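Far-infrared wrist sleeves for desk workers - anyone got real numbers?

kojo_tetteh
Member, 848 posts
Posted 2025-12-13

My employer's wellness people are offering a discount on the Dotik sleeve. It's a knit wrist sleeve with ceramic stuff in the yarn that is supposed to take your body heat and send it back as infrared. The flyer says "supports circulation and comfort" and then in small type under that it says the sleeve is not intended to diagnose, treat, cure or prevent anything. So which is it?

I have had a sore right wrist since February. Eight hours of spreadsheets a day. My doctor said rest, a neutral wrist and come back if the fingers go numb. They haven't gone numb. I'm not against spending money, I'm against spending it on a sock.
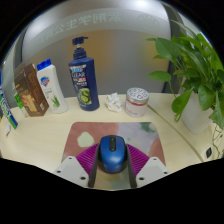 What I want to know is whether anybody has seen a test where one group wore the real sleeve and the other group wore the same sleeve minus the ceramic. The rep sent me a PDF with a thermal picture of a hand looking orange. My hand would look orange too if I put it in a sock for half an hour.

----

arkum_widow
Member, 337 posts

I own two of them and I like them. Wrist is warm, wrist feels better. I didn't need a study for that. I wear one from breakfast until I log off and by Friday I'm not rubbing my hand all through dinner like I used to.

Before these I had the Arkum copper one and it turned me green and did nothing, so it's not like I fall for everything.

----

r_ortner
Moderator, 1531 posts

Glad it feels good, but "warm and feels better" is what a plain sleeve does. The question in the first post is whether the ceramic adds anything, and you can't tell that from wearing only the one kind.

Kojo, read the PDF again and look for three things. How many people. Who paid. What they measured. If they measured skin temperature or some blood flow number over the forearm, fine, that may even be true, but it isn't pain and it isn't grip and it isn't whether you can get through a Thursday. A lot of these products live in the gap between "we measured a thing" and "you will feel better."

Also, people see the letters FDA in a brochure and relax. A company registering itself and listing a low-risk device doesn't mean anyone at the agency sat down and checked that it works. "Registered" and "approved" are different words and the marketing department knows that.
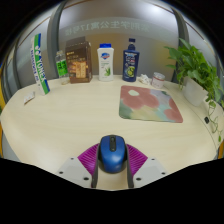
As for the wrist itself, the boring stuff comes first. Chair height, forearm supported, mouse close enough that you aren't reaching. Give that a month before you buy anything.

----

etano_fan
Member

So basically the moderator says don't buy it without having tried it. Great forum.

I use the Etano one, same idea as Dotik, and my physical therapist told me it couldn't hurt.

----

r_ortner
Moderator, 1531 posts

I didn't say don't buy it. I said the brochure doesn't show what it wants you to think it shows. And "couldn't hurt" is what professionals say when they'd like to get on to the exercises.

----

modupe_o
Member

Posting this because our group's notes got linked in the other thread and folks were asking where they came from.

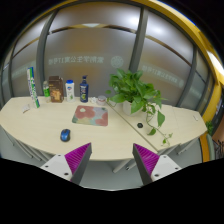 Desk Work and Hand Health Group - Bühler Building, second floor

We are just office people who share notes. Last winter we asked a few members to swap between a Dotik sleeve and a plain knit sleeve every week and write down a pain score at the end of the day. Siebe Nijs sewed over the labels so the wearers couldn't read them. The scores went up and down with workload and I couldn't see any pattern by sleeve. Villads Lauritsen looked at the same sheets and thought there was a small edge for the Dotik in the mornings. We still argue over it.

Please don't quote this as a study. Some people guessed which sleeve they had from the feel of the knit, and some forgot to fill in the sheet for days and then did the whole week at once. I'd call it a reason to be doubtful and leave it there.

----

arkum_widow
Member, 337 posts

A small edge in the mornings is still an edge. Funny how that part gets waved away.

----

modupe_o
Member

I put it in the post, so I don't think I waved it away. If Villads had found a small edge for the plain sleeve in the mornings, would you switch?

----

arkum_widow
Member, 337 posts

No, but I'd be annoyed.

----

kojo_tetteh
Member, 848 posts

OK, went back to the PDF. It doesn't say how many people. It says "participants." The funding line is a company name I had to look up, and the address matches the one on the Dotik return label. The measurement is skin temperature after wearing, with a bare arm for comparison. No plain sleeve anywhere. 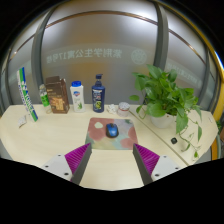
I've asked the rep for the full report and whether they ever ran it against an unlined version. She wrote back within the hour to offer me a bigger discount, and didn't answer either question.

For now I moved the keyboard over and dropped the chair arms. Might buy a plain sleeve from the drugstore just to have something warm on, the office is freezing.

----

etano_fan
Member

So you're buying a sleeve.

----

kojo_tetteh
Member, 848 posts

A cheap one, yes. I'll post if the rep ever sends the report.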